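Button-press recordings: frequently asked questions

The questions on this page come from people who have joined the Clurkeo recording work or who have asked to use the recordings. The task is pressing buttons on a control station with a two-finger gripper, driven by hand, and the recordings are used to train a policy.
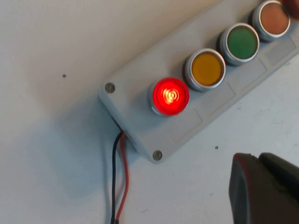

Text: Gemma Hulme
Last revised in March

What counts as one example?

One example is one attempt, from the moment the operator takes control of the arm to the moment the arm is back at its start position. It holds the wrist camera stream, the fixed camera stream, the joint positions, the finger opening and the instruction text. If any of these is missing, the attempt is dropped when the session is loaded.

How many examples are there?

The target for the first set is 1,000. The set stands at 416 accepted examples. A further 87 were recorded and rejected, and these are kept in a separate folder with the cause noted against each.

Which control is pressed?

The instruction names it, for example "press the green button" or "press the yellow button". The instruction is drawn from a list before the arm moves, and the operator reads it on the session screen. Do not swap an instruction for an easier one. If the green button comes up four times running, record it four times.

Do I need to keep the fingers closed?

Yes, for pressing. Close the fingers fully before the approach and leave them closed until the arm has lifted clear. A press with one finger alone is accepted if the instruction asks for it, but it must be tagged as such. Mixed contact, where one finger lands on the cap and the other on the bezel, is rejected.

How close should the arm come before the press?

Stop above the row, correct sideways, then go down. The stop may be short but it must be visible in the joint data. Early recordings were made in one sweeping movement, and the policy trained on them tended to come down on the chrome ring instead of the cap. Chuang, the checking tool, now flags any approach without a stop.

The gripper hides part of the row in the wrist view. Is that a fault?

No. At close range the fingers will cover one or more of the controls. The fixed camera is recorded for this purpose. What matters is that the whole row has been seen by at least one camera before the fingers cover it.

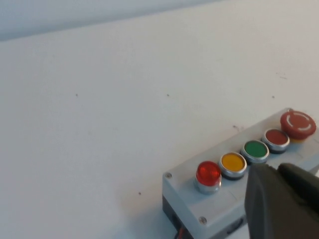 Where should the station be placed?

Anywhere within reach, and at a different angle each time. There is a placement sheet with 36 positions, each with a direction for the long axis. Work through the sheet in order and then start again from the top. Do not square the box to the table edge unless the sheet says so. A policy that has only seen a box in one direction will treat the direction as part of the task.

The cable may lie as it falls, provided that it does not cross the lid. It should not be taped down between examples.

What about the lamp?

The lamp state is written to the record with each example. Lit and unlit examples are both wanted. If the lamp changes state during an attempt without a press, stop the recording and check the wiring before going on.

Is the emergency stop on the box the one that stops the arm?

No. The mushroom head on the station is part of the task object and has no connection to the arm. The arm has its own stop, which stays within reach of the operator at all times. New operators must press the arm's own stop once, with the arm moving slowly, before they record anything.

Does the set contain recordings with no station in view?

Yes. The wrist camera loses the box whenever the arm turns away from it, and those parts of the stream are not cut out. There are also search examples, in which the arm begins facing bare tabletop and the operator has to bring the box into view. The policy needs both. Without them it has no data on what to do when the row is missing, and in our tests it would lower the gripper at once on whatever was below.

For a search example, move sideways first and keep the height steady.
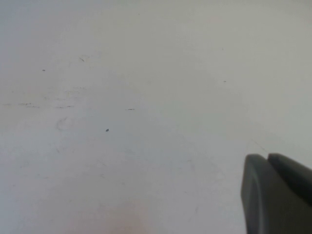

Do not drop towards the table to get a better look, and do not use the fixed camera view on the session screen to find the box. Cover that half of the screen if necessary. The operator should be working from the same view that the policy will be given during a search, or the path will contain turns that cannot be learned from the wrist stream.

Should the tabletop be cleaned between sessions?

Wipe off anything that could move under the box. Small specks and scuffs can stay. A spotless surface is not the aim, and marks that differ from one session to the next are useful. Do not add marks on purpose, and do not use them as a guide for placing the box.

What makes an example a failure?

The wrong control was pressed, the right control was touched without travelling, the box was shifted noticeably, or the operator gave up. Failures are labelled and kept. They are left out of the main training run and used to train the scoring model, so a failure with the right label has value. A failure labelled as a success does harm in both places.

Can I correct a miss and carry on?

Yes, once. Lift clear, stop, correct and press. Tag the example "recovered". A second miss ends the attempt.

Who checks the labels?

Each label is checked against the fixed camera stream by someone other than the operator. The check is made at normal speed first, then step by step around the moment of contact. Where the two disagree, the example is held back until both have looked at it together.

How is the data stored?

Each session is one folder on the Arkedent server. The raw streams are never altered. Trimmed or resized copies go in a subfolder along with the settings used to make them, so that they can be made again.

Can the recordings be used for other control stations?

In part. A policy trained only on this row learns the order of the colours as well as the colours themselves. We plan to repeat the placement sheet with a second station from Masteck that has a different order.
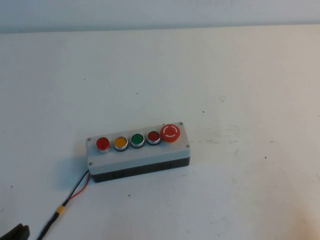

Brenda Insaurralde asks whether the instruction should give the position as well as the colour, given that a row can hold more than one red control. Her suggestion is to write "the red button next to the green one" and to leave plain "red" out of the list.

This has been adopted for all new sessions. Older examples with the plain wording are being relabelled by hand from the fixed camera stream, and until that is finished they are marked "unclear target" in the index. Filter on that tag before training.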